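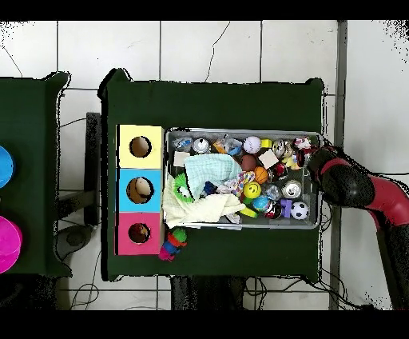
Notes for the donor thank-you talk
Adelino Falcão, March 4, 2025

Opening (2 min, no slides)

Ask for hands: who has given to a charity in the past year? Then: who remembers being thanked? Wait. Let it get a little uncomfortable.

Say that Kindine, where I worked for longer than I planned to, sent its thank-you letters in August. All of them. If you gave in September you had time to have a baby and lose touch with us before we wrote.

The letter itself

Read the old first line aloud, in the voice: "Your generous contribution has been received and processed." Pause. It sounds like a parking fine.

We had 305 regular donors at that point and one letter. It was signed by a director who had left. Two people wrote back to him and got no answer, for obvious reasons.

What we changed

– Thank-you goes out within two days. Shorter than the old one, and with a living signatory.
– No ask in the thank-you. This took three meetings. Somebody will bring it up in questions, so save the Serrano story for then.
– Phone calls to first-time donors, 60 seconds or so. Most go to voicemail. Leave the message anyway. People like a voicemail that wants nothing from them.
– One plain sentence on where the money went. "It paid for the van" did better with our donors than the paragraph on strategic outcomes, which I wrote, and was proud of.

Software (keep this short, they will want to talk about it all day)

We moved from Wudico to Prernik halfway through. I have no strong feelings about either. The old records had 10 different spellings of "Mrs." and they all came with us. If you are migrating, clean the titles first. Skip this part if we started late.

Exercise

Pairs. Write a thank-you to a person who gave you a ride to the airport. Then swap and look for "ongoing support." There is always one.

Questions

If asked whether giving went up: a bit, but we also changed the appeal that year, so I can't say which did it. Don't get talked into a percentage.

Handouts are by the door. Thank the hosts, by name, before the coffee and not after – last time I forgot, at a talk on thanking people.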